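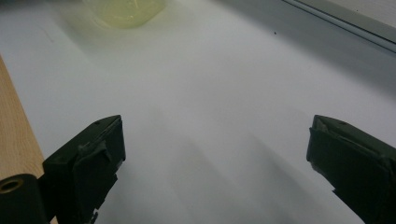 Kiiskinen is looking for people to help write and test a code of practice for hand-held grippers and the small robot arms that use the same fingers. The work is based at our Pliltport workshop, with some sessions in Drurley, and it covers the ordinary matters that written standards for large industrial robots pass over: how fingers are covered, when a covering has to be changed, how a bench is cleared before a task, and who signs for it. Tape is a good place to start. Dark tape wrapped round a gripper finger, creased across the face and lifting a little at one corner, is a common sight on benches like ours, and at present two competent people can look at it and give two different answers on whether the tool is fit to use. We want one answer, written in words that a new starter can follow on a Tuesday morning without asking anyone.

We are filling two kinds of place. The first is a paid post, Practice Officer, on a fixed term with the possibility of renewal. The second is a call for participants, open to anyone who handles, maintains or supervises this sort of equipment and is willing to try out the draft rules and tell us where they fail. You may apply for one or the other. If you apply for the post and are not appointed, we will ask whether you would like your name passed to the participant list.

Background to the draft

The draft code is called Prultano. It has 266 clauses in its present form, which is too many. A good number say the same thing twice, and a few contradict each other. Clause numbering was carried over from three older sets of workshop notes and has not been tidied. Part of the job is to cut it down, and we would sooner lose a clause that is never used than keep it for the sake of completeness.

The sections that need most work are:

Finger coverings. Tape, sleeves and pads; what counts as damage; how a covering is replaced and recorded.
Fixings. Screws at the finger and at the body of the tool, and how they are checked when part of the fixing is hidden under a covering.
Bench condition. Clearing and wiping down before a run, debris, the placing of containers, and what may be left within reach of the tool.
Lighting. Shadows on pale surfaces, glare, and the minimum check before work begins.
Stopping and handing over. Who may stop a task, what is written down, and what the next person must be told.

Sections on electrical safety and lifting are already settled and are outside this work.

The post: Practice Officer

You will report to Ifigeneia Stergiou, who heads the standards group at Kiiskinen. You will spend most of your time at the bench with operators and the rest at a desk turning what you have seen into clauses. Typical duties are:

Watching tasks being carried out and noting where the written rule and the usual habit differ.
Rewriting clauses in plain English, with one instruction to each clause.
Running participant sessions and keeping the notes from them in good order.
Keeping the register of changes, so that anyone can see what was altered, when, and on whose say.
Answering queries from operators while the draft is on trial.

You will not be asked to design equipment or to write control software. You will sometimes be asked to tell an engineer that a part cannot be inspected in the way the drawing assumes, and to put that in writing.

What we are looking for

You must have worked with tools, machines or laboratory equipment in a setting where written procedures were used. It need not have been robotics. We have had good people from kitchens, print finishing and hospital stores. You must be able to write a clear sentence and accept having it changed. You should be comfortable disagreeing with someone senior, and equally comfortable being told that a rule you like does not work.

Experience of drafting standards, auditing or training would be useful. A degree is not required.

Some of the bench work is fine and close up, and some of it involves standing. Benches at Pliltport can be set for seated work and we can change the lighting. Please tell us what you need when you apply, or later if you prefer. It will not be passed to the people scoring applications.

Hours and place

The post is full time, though we will consider a job share between two people. Core hours are 10 am to 3 pm, with the rest arranged to suit. Expect to be in Pliltport on most days and in Drurley when sessions are held there. Travel between the two is paid and counts as working time. Pay is on the standards group scale, which is sent out with the application form along with details of leave and pension.

The call for participants

We have 20 participant places. Each participant attends three sessions. In the first you carry out a set of short bench tasks under the rules you normally work to. In the second you do the same tasks under the draft. In the third we go through the clauses that caused trouble, and you mark up your own copy — in pen, on paper, as rudely as you like.

The tasks are simple. They include checking a pair of gripper fingers before use, deciding whether a covering should be changed, clearing a bench, picking up and setting down light containers, and handing the tool over to somebody else part way through. You are not being tested for speed. We record what you do and which clause you were following when you did it.

You can take part if you:

are 18 or over;
use, look after or supervise gripper tools or small robot arms as part of paid work, study or regular club activity;
can get to Pliltport or Drurley for all three sessions;
can read the draft in English, or would like it read to you.

We would particularly like to hear from people in their first year of this kind of work. Long-serving operators tend to fill in gaps in a rule without noticing, and we need to find the gaps.

Participants are paid a fixed sum for each session attended, plus travel. If you leave after the first or second session you keep what you have been paid. You do not have to give a reason.

Records and consent

Sessions are recorded by cameras pointed at the bench and at the tool. Hands will be seen and voices may be heard. Faces are not recorded on purpose, and any footage where a face appears is removed when the session notes are written up. You may ask for all of your footage to be deleted at any time until the draft goes out for comment. After that, written notes without names are kept with the change register. Nothing is passed to your employer, including whether you came.

If you work for Kiiskinen you are welcome to take part, but your sessions will be run by someone outside your own team.

How to apply

For the post, send a covering letter of no more than two pages and a short work history. In the letter, take one rule or procedure you have had to follow, say what was wrong with it, and write it again as it should have been. Leave out anything confidential. We read this part first and give it the most weight.

For a participant place, fill in the single-page form, available from the front desk at Pliltport or by post from the standards group. It asks what equipment you use, how long you have used it, and which days you cannot do.

Both close at noon on the last working day of June. Applications for the post are scored by two readers working separately, with names removed. Interviews are held in Pliltport and last an hour, half of it at a bench. Participant places are offered in a mix of experience and type of work, so an early form is no advantage over a later one.

Questions about the post or the draft should be addressed to Ifigeneia Stergiou at the standards group. Copies of the draft sections on finger coverings and bench condition can be had in advance on request — please say if you need large print.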